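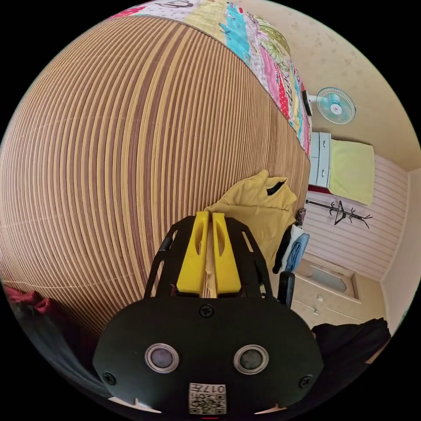

Get the mat down before the heat comes, a reader in Umton wrote to me in April, and for heaven's sake wipe both sides of it first. She had read my column on winter bedding and was disappointed (her word) that I'd gone on for a whole page about flannel and never once mentioned sleeping on a mat. So this one is for her, and for everybody else who lies awake in July with one leg out of the covers, flipping the pillow.

I grew up on sheets. Cotton in summer, flannel in winter, and if it got really bad you slept on the porch. Then I rented a room one summer on Utine Street, on the top floor, right under the roof, and the landlady had a mat on the bed where I expected a fitted sheet. I thought she'd forgotten to make it up! I pulled a blanket over it, lay down on that, and sweated until 4 in the morning, when I finally kicked the blanket onto the floor and found out what the mat was for.

I've been a mat person ever since. Mine covers the bed from side to side, stripes of tan and cream and brown, and it makes the whole bed look like something you could set lunch on. The first few minutes feel strange if you're used to percale. It's firm and slick, and it doesn't cling to the backs of your knees the way a damp sheet does. You roll over and the new spot is cool again, and you can keep doing that all night.

I bought it at Văn, the little bedding store behind the bus station, which has more mats rolled up in barrels than I've seen anywhere else. You're allowed to unroll them on the floor, and you should. Run your bare forearm across it in both directions. If it snags going one way, it'll snag your pajamas too, and pull your hair. Check the edge binding, that's the part that gives out. And measure your mattress before you go, top surface only, no allowance for tucking in. I didn't, and I had to carry the first one back on the bus.

I also tried one of those gel cooling pads from Skalteck, for the sake of fairness, at a price of 171 dollars. It was lovely for as long as it took me to brush my teeth and get into bed. By midnight it was the same temperature as I was. My friend has it now and uses it under the dog.

A mat doesn't do much in a closed room, though. You need air going over it. I love a wall fan for this, up high with its turquoise blades well clear of the bedding, blowing across the bed instead of straight into your face. A floor fan will do if you put it at the foot end, but then you have to step around it in the dark, and I have the toes to prove it.

People ask what goes on top. In my house it's the patchwork quilt, all year, pink and turquoise and polka dots and cartoon shapes, and it lives up at the top end of the bed in hot weather. I know the magazines (fine, this magazine) like a bed in one quiet color. I've slept under plenty of quiet beige, and I want the polka dots. Around dawn the air turns, you reach up, you drag down as much quilt as you need, and you go back to sleep. A light cotton sheet works too if you find a quilt too much.

Now, the cleaning, as instructed by Umton. Wring a cloth out in lukewarm water until it's barely damp and wipe along the weave, never across. Turn the mat over and do the other side. Then leave it flat in the shade with the windows open. Full sun makes it brittle. I do mine every 2 weeks in the hot months, and the morning after anybody eats crackers in bed. Don't fold it for storage, whatever you do. Roll it, tie it with strips of old sheet and stand it in the closet.

The one real drawback is that a mat-covered bed is a wonderful table, and things land on it. A mustard-yellow heap of clothing will sit there all day looking right at home. I put hooks up for exactly this, one of those black racks shaped like a branch, and it fills up with towels and whatever else, and the bed still gets its share. With a sheet you'd lose the sock in the folds, at least.

My reader wrote again last Wednesday. She has saved up 300 dollars for a new mattress and wants to know if she should go firm or soft. Under a mat? Firm. Soft ones dip in the middle and the weave starts to crack there by the second summer.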